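The Stilik grips come in a box with no manual, a spare bag of screws and a card thanking me for joining the family. I have now been in the family for 17 days, and like most families it has opinions about my wrists.

For anyone who missed the last post: Traian and I are comparing two hand-held grippers before October, when Modupe wants one of them picked and the other one sent back. The first was the Jitis, a lovely thing that dropped its connection every 20 minutes and got warm enough to notice. The Stilik is uglier and so far has dropped nothing except a sock.

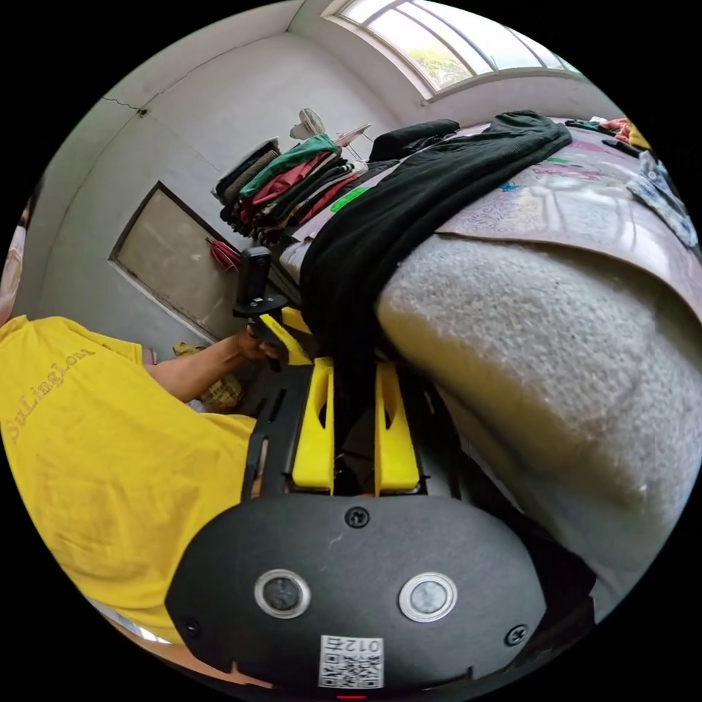 Clothes are where the two really part ways. The Jitis fingers are stiff and close with a snap, fine for a mug, hopeless for anything knitted. The Stilik fingers give a little, so you can pinch one layer of a shirt without dragging the whole pile along. It took me 119 tries to get decent at it – Traian got there sooner and has mentioned this.

My complaints, then. The handle was made for a bigger hand than mine. The trigger squeaks. The software saves every session under the same name unless you stop it, and I lost a whole morning of folding that way.

Still, I'd keep it. Next up is the battery, which I plan to run flat while doing towels.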